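How do people live in a motorhome?

Do you know what a motorhome is? It is a car and a small house together. In the front there is a seat for the driver, and behind the driver there are beds, a kitchen, and a tiny bathroom. Some families use one for the holidays. Other people live in one the whole year!

But a house on the street gets its water from a pipe under the ground, and its electricity from a wire. A motorhome moves, so it can not stay connected. Where does everything come from?

Water

Under the floor or under a bed there is a big box for clean water. We call it the fresh water tank. The motorhome of my family is named Grirholm, and its tank holds 147 liters. This sounds like very much, but a long shower at home can use more than half of it.

When you open the tap, a small pump wakes up and pushes the water to you. You can hear it: brrrrr. When you close the tap, the pump stops.

After you wash your hands, the water goes down into a second tank. This is the gray water tank. The water in it is not really gray, only a little dirty from soap and crumbs. The toilet has its own tank, and it is called the black water tank. Yes, somebody must empty it. In our family we take turns, but children under ten are free from this job.

You must never empty these tanks on the grass or in a river. There are special places for it, called dump stations. Many campgrounds have one.

Electricity

A motorhome has the battery that starts the engine, and it usually has another battery for the lights and the pump. This second one is the house battery. It can be filled again in different ways: by the engine while you drive, by a cable at the campground, or by solar panels on the roof.

Solar panels make electricity from sunlight. On a bright day in June they work well. Under big trees they make very little, even if the shade is nice for you. My uncle Timothée parks in the sun and then sits under a tree with his book – a good solution, I think.

Heat and cooking

Many motorhomes carry gas in a strong metal bottle. It burns in the stove and sometimes in the heater. Only adults should open or close the bottle. When somebody is cooking, a window or a roof vent stays open, so that fresh air comes in.

Before you drive

When a motorhome turns left, everything inside wants to continue straight. A cup on the table will fly! So before each trip somebody walks through and closes the cupboards, the windows, and the vent on the roof. Spoons and pots go away into a drawer or a box. Then everybody sits down and puts on the seat belt, also the people in the back.
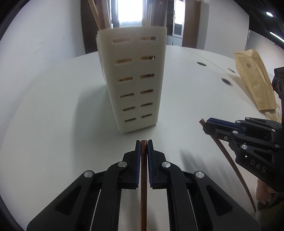 Carleen Lowther wrote to us that her children made a list of 27 things to check before driving, and that the step outside the door is number one, after they once forgot it and drove to the gas station with the step still out.

Try it at home

Put an empty bucket in the sink and wash your hands over it the whole morning. At lunch, look how much gray water you made. You can use it to flush the toilet. Then try again the next morning, with the tap closed while you rub the soap, and compare the two buckets.

Words to remember

Fresh water: clean water for drinking and washing.
Gray water: used water from the sink and the shower.
Black water: what comes from the toilet.
House battery: the battery for the lights and the pump.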